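Progress report to the Wallin fund, June

The Drallumen scarf line is on schedule. We finished 2218 scarves in red and pale pink, and the Rurnadby shop has taken the first 2000. 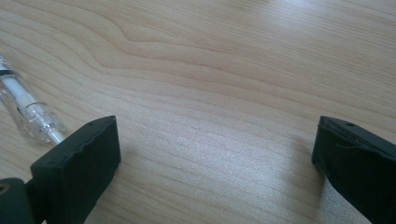
When will the remaining scarves be sold?
They go to the Clustar web store on Monday, together with the matching gloves.

Two colors gave us trouble. The coral came back from the dyer too orange, and we have asked for a new sample.
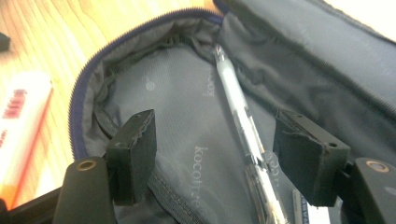
By Valentin Fankhauser, Drallumen

For the next period we request no change in the budget. The winter hats are still in drawing.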